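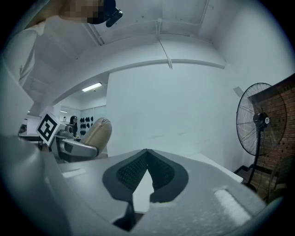
Cambiar las almohadillas de una pinza de mano es de las primeras cosas que aprendemos en el club Tarnell, y también de las que más respeto dan a quien acaba de entrar, así que me he animado a escribir los pasos con calma (con demasiada calma, dirán algunos, pero ya me conocéis). Lo cuento tal como lo hacemos en el proyecto Fistura, donde grabamos tareas de mesa con las pinzas en la mano para que luego el brazo del taller Carrillo intente repetirlas. Antes de tocar nada, poned la pinza sobre la mesa blanca y mirad bien cómo asienta la pieza gris oscura en forma de V, la de la superficie negra con textura de malla: los dos lóbulos se juntan arriba y se van separando hacia abajo, con la ranura estrecha en medio. Quedaos con esa forma, que dentro de un rato habrá que dejarla igual.

Lo que necesitáis

Un destornillador pequeño de los de la caja verde, un paño que no suelte pelusa, un pincel seco, cinta de carrocero, un rotulador fino y las almohadillas de repuesto. Las nuestras vienen de Zellalska y llegan en bolsitas sueltas, mezcladas, de modo que conviene separarlas por parejas el día antes y no cuando ya está todo el grupo esperando con las pinzas en la mano. Calculad 60 minutos para la primera vez. Cuando le cojáis el truco os bastarán 15, y hasta os sobrará tiempo para merendar.

Paso 1. Apagar y apuntar

Apagad la pinza y escribid en el cuaderno del taller qué número de pinza es y por dónde va el contador de cierres. La que cambiamos en la última sesión marcaba 2184, una cifra bastante tranquila. Nosotros cambiamos las almohadillas al llegar a 4000 cierres, o antes si la textura se ha quedado lisa al tacto en la zona donde más aprieta. Pasad la yema del dedo de arriba abajo, despacito: se nota enseguida.

Paso 2. Sacar la almohadilla vieja

Poned un trocito de cinta en la carcasa, junto a la almohadilla, y pintad una flecha hacia la punta. Os parecerá una tontería, y a mí me lo parecía también, hasta la tarde en que montamos una al revés y estuvimos media sesión preguntándonos por qué se nos caían todos los vasos. Aflojad los tornillos poco a poco, primero uno y luego el otro, un par de vueltas cada vez. Si la pieza no sale, no hagáis palanca con el destornillador: la carcasa se marca con mirarla. Moved la almohadilla suavemente hacia los lados y tened paciencia.

Paso 3. Limpiar el hueco

Con el pincel seco sacad las migas y el polvo del fondo. Salen cosas rarísimas, sobre todo después de las tareas de cocina (¡arroz, siempre arroz!). Después pasad el paño. Nada de alcohol en el hueco; el paño apenas húmedo es suficiente, y hay que dejar que se seque todo antes de seguir.

Paso 4. Montar la nueva

Presentad la almohadilla sin apretar nada, comprobad la flecha de la cinta y empujad con el pulgar hasta que no baile. Entonces sí, los tornillos, alternando otra vez. Parad en cuanto notéis resistencia. Si trabajáis con los dos modelos, la pieza en V y el dedo alto de punta redondeada, no mezcléis los tornillos en la misma tapa, por favor os lo pido, que luego me toca a mí separarlos con las gafas puestas.

Al dedo alto miradlo además de perfil, poniendo los ojos a la altura de la mesa. Tiene que quedar derecho respecto al borde de la abertura. Si se inclina, sacadlo y volved a empezar; forzarlo con los tornillos solo sirve para que al cabo de unos cuantos cierres se incline más.
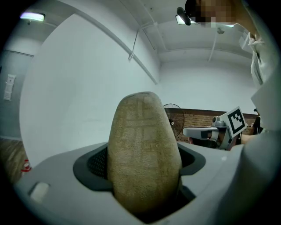 Con las piezas ya en su sitio, abrid y cerrad la pinza a mano varias veces y escuchad. Un roce suave es normal los primeros cierres. Un chasquido, en cambio, significa casi siempre que ha quedado un tornillo alto, y toca volver al paso 4 sin enfadarse.

Paso 5. Repasar los marcadores

Como ya tenéis las manos en faena, aprovechad para mirar los marcadores cuadrados en blanco y negro. El dibujo debe verse entero, sin dedos por encima y sin reflejos de las lámparas. A los que van montados en la propia pinza dadles un toquecito con el dedo, y si se mueven, apretad el soporte antes de grabar. Un marcador flojo estropea una tarde de trabajo y no te enteras hasta que estás en casa mirando los datos.

Paso 6. La prueba del calcetín

Es nuestra prueba favorita. Dejad un calcetín enrollado en la mesa, cogedlo con la pinza, levantadlo un palmo y contad hasta cinco. Repetid con una cuchara y con un vaso de plástico. Si los tres aguantan, la pinza puede volver a la estantería de las buenas. Si la cuchara resbala pero el calcetín no, revisad que las dos caras se toquen a la vez al cerrar; lo más fácil es meter un papel entre ellas y tirar con cuidado de un lado y del otro, a ver si ofrece la misma resistencia.

Si trabajáis en pareja, que una persona sujete y la otra atornille, y cambiaos los papeles en la siguiente pinza. A los nuevos les encanta atornillar y nadie quiere sujetar, ya lo sé, pero sujetando se aprende muchísimo sobre cómo reparte la fuerza la mano.

Para terminar, quitad la cinta, anotad el cambio en el cuaderno y guardad las almohadillas usadas en la caja de cartón de debajo del banco. No las tiréis todavía: en diciembre queremos comparar el desgaste de todas, y cuantas más tengamos para mirar, mejor.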